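Re: [fovlow-users] DMA stalls on the Quezada capture board

> We get clean data off channel 3 for a while and then the
> transfer just stops. No error in the log. The board still
> answers register reads. Has anyone seen this with the newer
> Fovlow driver? Build is 3037.

Hello all,

Yes, we've seen this, and I sympathize, because we lost the better part of March to it! Our Quezada board sits in a Favus chassis, so your setup may differ a little, but the symptoms match yours right down to the quiet log.

In our case the card was fine. The driver was handing it a ring of 20 buffers, and when the host got busy with something else (a backup job, in our case, that kicked off every night) the ring filled up and the card politely waited for a wake-up call that never came. Going to 60 buffers made the stalls rare, and turning off interrupt coalescing got rid of them altogether. You'll pay for it with a bit more processor load, but we could live with that.

Before you change anything, please do read the overflow register right after a stall and write the value down. It clears on the next read, so you only get one chance at it, as I learned the annoying way.

I've put our settings file on the Wikico page under "capture boards".

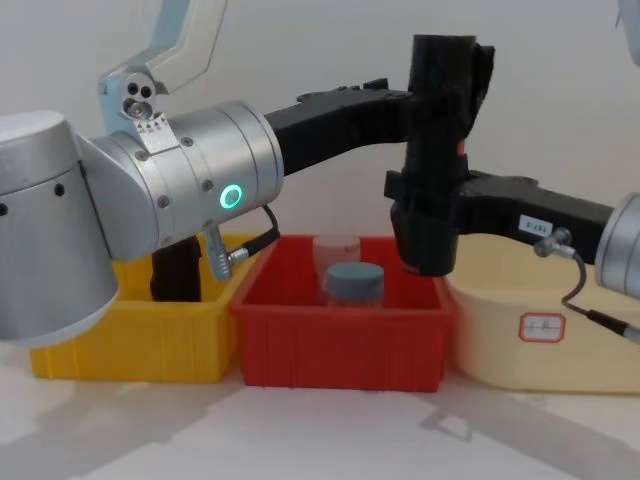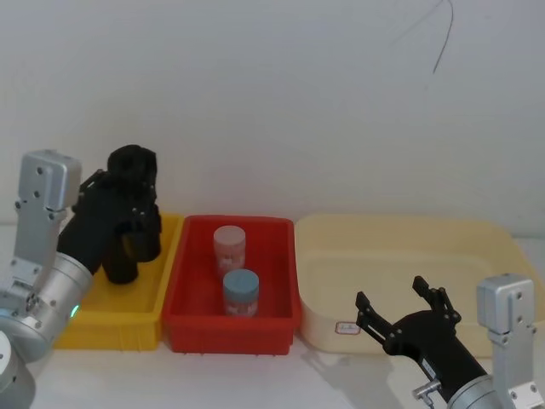

One more thing on build 3037: if you installed it over an older one, check that the old module is really gone. Ours was still loading at boot, and I spent a whole afternoon tuning a driver that wasn't even running. A clean uninstall and a reboot sorted that out.

Do write back to the list with what you find, even if it's something else entirely. I'm curious whether your stalls follow the host load the way ours did.

Warm regards from the lab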